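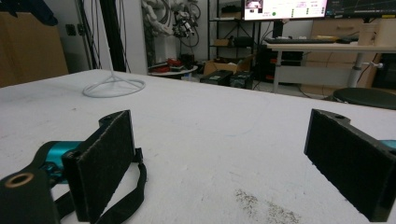

Wrist view from the hand-held gripper, fingers open over the table.

Thread: How many demos before you change the setup?

padfelt
We're gathering hand-held gripper demos for soft items at Sirnden. Mostly small clothing pieces: pick up, lay flat, fold once, let go. So far we have 379 usable episodes, all on the same white table. My lead wants 3,000 before we touch anything about the setup. I think that's too many to collect without moving to a second table. What did other people do?

Gruline_ops
Train on what you have now. We waited too long on our first set and found out late that our fingers were closing before the grasp in a big share of the episodes. The policy learned to close early too. A training run at a few hundred episodes would have shown it.

tk_arango
I disagree with moving tables this early. If the policy can't do the task on one table, you won't learn anything from a second one except that it can't do it there either. Get one table working, then spread out.

padfelt
I get that, but what worries me is the background. The stand on the table is in nearly every episode, in nearly the same place. I don't want the model using it as a landmark.

tk_arango
Then move the stand between episodes. That costs you a few seconds. Packing up for another room costs you a day.

lowtorque
Same problem here, with a lamp. We moved it every 19 episodes and that was enough for us. Also turn the table a little if you can, so the floor and the furniture behind it don't always line up the same way.

padfelt
OK, moving the stand is easy. The bigger question for me is the objects. The bow tie is the hardest one on our list.
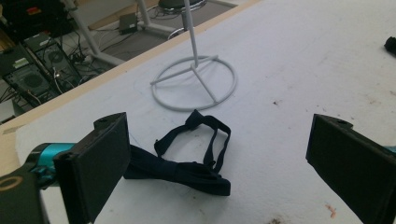

The strap is what makes it hard. If I start every episode with the strap standing up in a loop, the grasp is easy and the success rate looks great. If it starts flat, I have to pinch at the table surface and I miss a lot more. Right now the starting states are whatever I happened to drop it into. Do you script the starts or leave them random?

Gruline_ops
Script them. Write a short list of starts and go through it in order. People who say they are placing things at random will drift toward the easy placements by the afternoon.

lowtorque
I'd say half and half. With a fully scripted list we ended up with very tidy piles that never came up at test time. Picking it up and dropping it from shoulder height gave us better variety than anything we planned.

tk_arango
Agree with lowtorque. Drop it, and don't fix it afterward. The fixing is where the bias gets in.

Gruline_ops
Dropping is fine if you keep a record of what you got. Otherwise you can't tell later which starts are thin. We tag every episode with one word for the start: flat, folded, twisted, standing. It takes 2 seconds.

padfelt
I can add the tags. What about failed grasps? I've been deleting any episode where I miss on the first try.

biravgate_user
Don't delete those. If you miss and then recover, keep the whole thing. Our Biravgate runs were stuck until we put the recoveries back in. Before that, the arm would miss once and just hover.

tk_arango
Keep the recoveries, but drop the ones where you fumble three or four times. Those teach fumbling.

biravgate_user
We kept those too and it didn't hurt us. Maybe it depends on how much clean data you have next to them.

padfelt
I still have the raw recordings from April, so I can go back and pull the misses out of there. Plan for now is to move the stand between episodes, drop the tie from shoulder height, tag the start, and do a training run on what we have before collecting more. I'll bring up the second table again after that.

Gruline_ops
Check the finger timing before you train. Plot the gripper width over the whole episode for a handful of them and see if the close lines up with contact in the video.

padfelt
Will do. I'll post the plots in this thread.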